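Wernia Student Robotics Program: Progress Report to the Istatley Fund
Reporting period ending in August

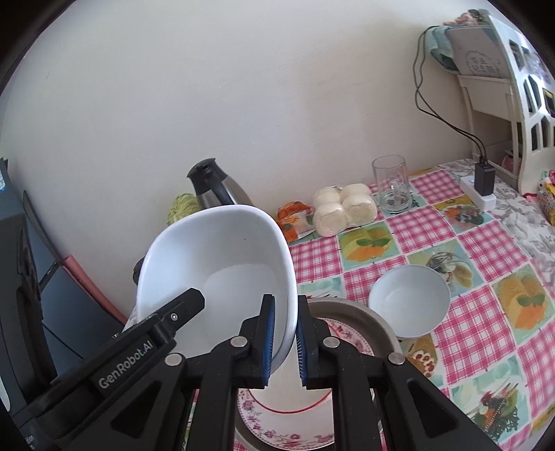
Tableware handling exercise: a hand-held gripper holding a large white bowl by the rim.

1. Purpose of this report

The Wernia Student Robotics Program submits this report under the second year of its award from the Istatley Fund. It covers recruitment, instruction, equipment and spending for the period, and sets out the work planned for the next one. Figures on attendance are taken from the sign-in records kept by the program office.

2. Enrollment and attendance

The program enrolled 17 students, divided into four teams. Attendance over the period stood at 90 percent. Two students withdrew before the midpoint because of conflicts with paid work, and both places were filled from the waiting list. One team lost several sessions to illness and was allowed to submit its first design notebook late. All four teams have now met the notebook requirement.

3. Instruction and student work

The household tasks unit replaced the block-stacking unit that was used in the first year. Students study how common items are grasped, lifted and set down, using hand-held grippers, and record each attempt for later review. The items are ordinary kitchen goods: bowls, a floral-bordered plate, a metal jug, a clear glass mug, and packaged food. The patterned tablecloth was kept in place for the unit so that students would work against a busy background as well as a plain one.

Rim grasps on deep bowls received the most time. Teams were asked to place one finger inside the bowl and one outside, and to write down the angle at which the bowl was held. Their notebooks show a clear improvement in how failed attempts are described. Early entries often read only "dropped" or "slipped." Later entries name the point of contact and the direction of movement, and several include sketches.

The glass mug proved harder to plan for than the instructors expected, and the session on transparent objects was extended by one week. This delayed the start of the sorting exercise, which will now open the next period.

The Rewi team, made up of first-year students, asked to present its notebook at the open evening. Its presentation on handle placement was well received by families and led to five new inquiries about enrollment.

4. Staffing

Glenys Ellery continues as program lead and is responsible for instruction and safety. A part-time assistant instructor was appointed early in the period and has completed the required training. The position of evening technician remains unfilled. Until it is, equipment checks are being carried out by teaching staff before each session – an arrangement that is workable but takes time away from students.

5. Spending

Spending on equipment and supplies remained within the approved budget. Replacement finger pads and storage were the main costs. Travel spending was lower than planned, as the regional competition was moved to a closer site. The program requests permission to carry the unspent travel money forward and apply it to entry fees for all four teams.

6. Plans for the next period

Teams will begin the sorting exercise, followed by a timed table-clearing task that will also serve as practice for the competition. Each team will select one task to document in full, from first plan to final result. Staff will revise the notebook template so that grasp angle and point of contact have their own columns.

The technician position will be advertised again with revised hours. A decision on the carry-forward request is needed before competition registration closes.

Submitted by Glenys Ellery, Program Lead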